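Cleaning silicone and rubber goods
Workshop tips, updated 2018-09-18

Silicone does not rot, but it holds a static charge and a thin film of skin oil, and lint sticks to both. Most household silicone (baking mats, jar seals, watch straps, phone cases) can be cleaned with dish soap and warm water. Solvents are seldom needed.

Basic wash
Fill a basin with warm water and add 3 drops of plain dish soap. Avoid soaps with lotion, which leave the surface slick. Soak for 7 minutes, rub with a soft cloth, and rinse until the water no longer beads on the surface. Air dry on a rack. Paper towels shed fibers.

Kitchen items with a baked-on oil film need more. Make a paste of baking soda and water, spread it thinly, leave it for an hour, then scrub with a nylon brush. Steel wool scratches silicone, and the scratches collect grease. 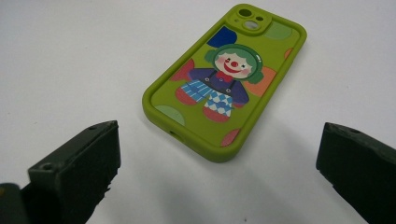

Printed surfaces are the weak point. Ink on silicone sits close to the surface and wears faster than the material under it. Test any cleaner on an inside edge first and keep alcohol off the artwork. On a phone case with a cartoon on the back, like the green one here, wipe the printed panel with soapy water only and save the brush for the raised rim and the openings in the camera bump. Take the phone out before washing, and leave the case off until the inside is fully dry.

Odors
Lids and seals pick up onion and garlic. Place them on a tray in a 100 °C oven for one hour, only if the maker rates them for it. Do not do this with straps or cases. For those, seal them in a jar with dry baking soda for 48 hours, then rinse.

Storage
Store flat, out of direct sun. Dust seals lightly with cornstarch to stop them from sticking together. Wash it off before use.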